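# Does a jug filter change the taste of tap water?

12/04/2021

I grew up in Weveck, where the kettle furs up in a week, and then moved to Vukcombe for college and couldn't believe how different a cup of tea tasted! So that became my project. I sent a short survey to 581 students and got 553 usable answers back (the rest left the postcode box blank, grr). I also ran 100 blind tastings with plain tap water from both towns, half of it put through a Likuvach jug first.

People from Weveck mostly liked the filtered stuff. Vukcombe people mostly couldn't tell - and a fair few picked the unfiltered cup.

What I'd change next time is the temperature, as my December tastings were much colder than the later ones and cold water hides a lot. I'd also like to compare shapes of filter, and something like the tall white stack of ribbed rings on the wooden table, with thin black rods standing up round it, has the sort of pleated look I want to read up on next.
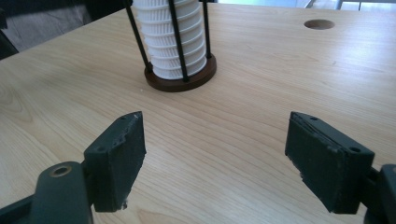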